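Masking fixed parts of a wrist fisheye before pose tracking
By Hakim Raju
4 min read

A wide fisheye sees a lot of things that move with the camera. The visual tracker treats them as part of the room, and the pose starts to drift. A static mask fixes most of it.

1. Pull 50 frames spread over the whole clip. In Tatum, use Sample and set the spacing to even.

2. Compute the per-pixel variance and threshold it. Pixels that hardly change are your first mask. The black ring outside the lens circle should come out solid. If it doesn't, check that the frames weren't cropped on import.

3. Open two frames side by side and compare them with the mask by eye.
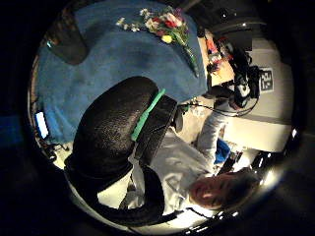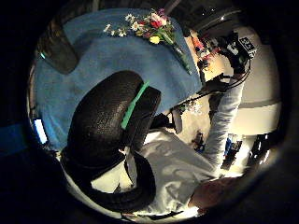
Both frames: bouquet on the blue cloth, large black shape with a green band nearer the lens.

4. Leave the cloth and flowers unmasked. Petals, stems and creases give the tracker corners to hold on to. A plain stretch of cloth gives it very little, so don't worry if few points land there.

5. Paint out large foreground shapes by hand where the variance step missed them. Grow the edge by 11 pixels.

6. People and sleeves move on their own, so a static mask won't catch them. Turn on the person filter and let it run per frame.

7. Save the mask as a one-channel PNG at the source resolution and rerun tracking. My last clip had 1,855 frames and lost 148 before masking. If yours still drops out, lower the corner threshold one step and try again.

Related
Calibrating a fisheye lens in Clarnholm
Reading marker tags at steep angles
Syncing two Skavico recordings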